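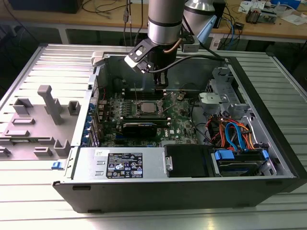
Maiara Bezerra replied that the supply list for incoming seventh graders was already on the Trulldale Middle School page, and that the only thing missing was the locker schedule. She'd been hunting for it too!

barros_mom
Thank you, Maiara! I found the list, but my daughter is far more worried about the locker than the notebooks (she practiced on her brother's old padlock all through supper last night, bless her). Does anybody know if they get to try the combinations before the first day? Last year the sixth graders did, and it made such a difference for the nervous ones.

TwoAtTrulldale
They do. The letter we got says locker tryout is 8/14/26 in the east hall, right after the schedule pickup, and each family gets 30 minutes. Bring the pink card or they'll send you back out to the car for it, ask me how I know.

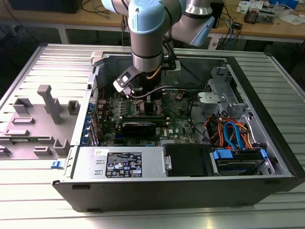
Open computer tower on the worktable

Sebastião Dantas
I'm going to disagree a little, with love. Thirty minutes is too short if you have two kids on different floors, and I don't think tying the lockers to the schedule pickup is a good idea. We stood in that line for 60 minutes in March for the elective forms and my son was ready to move to another district by the end of it.

TwoAtTrulldale
Sebastião, I hear you, but that March line was for 200 families at one table. This time they've split it up by last name, and Ballero Hall is open for the overflow. I'd give it a chance before we all write to the office.

Sebastião Dantas
Fair enough, I'll try to be patient. I'd still like an evening slot for those of us who work days, and I plan to ask for one.

barros_mom
I'd sign that! I'm on shift until supper most days and my mother can't manage the stairs in the east hall.
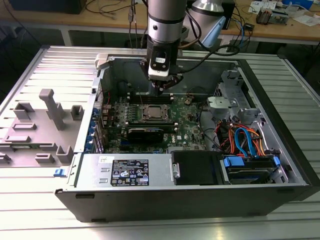

Filed under: Back to School > Grade 7

skallberg_dad
New here, so hello everyone. We're moving up from Skallberg Elementary and haven't had a letter or a pink card yet. Should I call the front office, or do they hand them out at the door?

Maiara Bezerra
Welcome! Call the front office and ask them to print you a card, then come find me by the east doors and I'll walk you both over to the lockers.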